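House Rules for Kitchen Robots: The Gallery
Pleltum test kitchen, Cirncombe

Our working rules for robots in kitchens ran to 99 entries at one point, including one on the correct way to address the toaster. We are down to 31, and the ones about sinks get broken the most, usually by people. Captions are by the staff member who lost the coin toss in August.

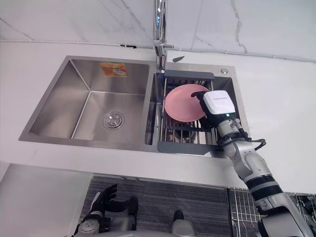
Rule 4: hold a plate by the rim. Right gripper on the pink plate at the drying rack, left hand well out of the way.

Rule 4 has a longer version, which says the gripper takes the edge and leaves the eating surface alone. It was written for Toft, our older arm, who liked to pick up a dinner plate the way you'd palm a basketball. We then read it out at lunch and several colleagues changed their grip.

More from the sink

Rule 5: one hand works, the other one waits. The spare hand stays clear of the counter until it has a job. Two-handed plate handling is allowed, but both hands have to be in the plan before the first one moves. "It looked like it could use some help" has been struck from the list of accepted reasons.

Rule 7: the empty basin stays empty. If the task is the rack, the other side of the sink is off limits for mugs, sponges and anybody's lunch container. We log these as foreign objects. The lunch container has its own log.

Rule 8: faucet off before the arm comes over the rim. Yes, even if the arm is rated for splashes. The rating covers the arm. It says nothing about the cable, or the person who has to fill out the form about the cable.

Rule 11: check the loop. Any cable at the wrist needs enough slack to turn and too little to lasso a faucet. Run the wrist through its full turn, slowly, before the first dish of the day.

Rule 12: let go last. The plate has to be resting on something before the fingers open. Galus, our scheduling software, used to count a plate as delivered when the gripper opened, wherever the gripper happened to be. Its figures that month were excellent.

Rule 16: stand on the far side of the stop button, by which we mean the side where you can reach it. The wording is under review.

Plate count

We have logged 1,961 plate placements under the current rules. Breakages are kept on a separate sheet, in a smaller font.

The full rule list is posted inside the pantry door in Cirncombe, at eye level for people and knee level for Toft. Corrections go in the tray beneath it. Please don't write on the list itself, whoever keeps adding the toaster back in.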